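From: Tiina Saarinen
To: everyday-physics list
Subject: Re: Drying time, still air vs. fan

Santeri Harju wrote:
> I don't see why a fan should help at all. It doesn't heat the
> room, and the water still needs the same energy to leave the
> cloth. My guess is that people in Wokerham just feel better
> with the fan on. Has anyone here weighed anything?

Yes, I weighed some things in November. You are right about the energy. The heat needed per gram of water is close to the same either way. What the fan changes is how fast that heat arrives and how fast the vapor gets away.

In still air a layer of damp air sits against the cloth. Water molecules leave the surface, but many of them come straight back, and the rest have to diffuse out through that layer. Moving air makes the layer thinner. It also brings in room air to replace the air the cloth has already cooled, so more heat flows in per minute.

My test was simple. I took a cotton towel that weighed 665 grams dry, wet it, and spun it until the scale read 894. I hung it in a closed room with no fan and weighed it after 120 minutes. Then I wet it back to the same weight and repeated the run with a small Muvix fan. With the fan it got to the same reading in roughly 90 minutes.

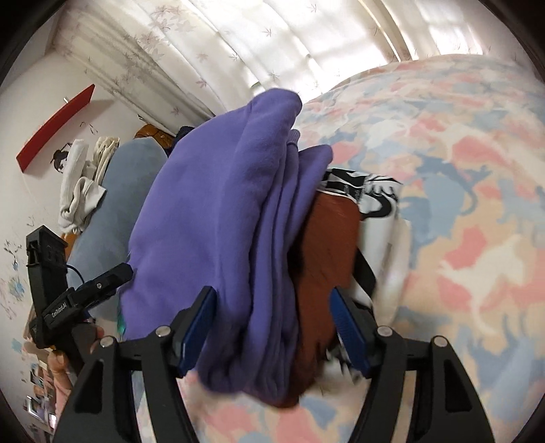

Thickness is the part my test leaves out. A towel on a line has two open faces and water doesn't have far to travel inside it. Fold it and the inner layers can only lose water through the outer ones, and then the fan does much less. A purple fleece folded up like the one between the gripper's fingers would be a poor test piece for that reason. You would mostly be measuring the folds. If you repeat this, hang everything flat in a single layer.

I also didn't log humidity. The second run may have started in damper air than the first, which would make the fan look worse than it is. I have an Agbeko meter now and will do both runs again with it.

If you still have the kitchen scale from the Gutlow evaporation thread, could you try wool?

Tiina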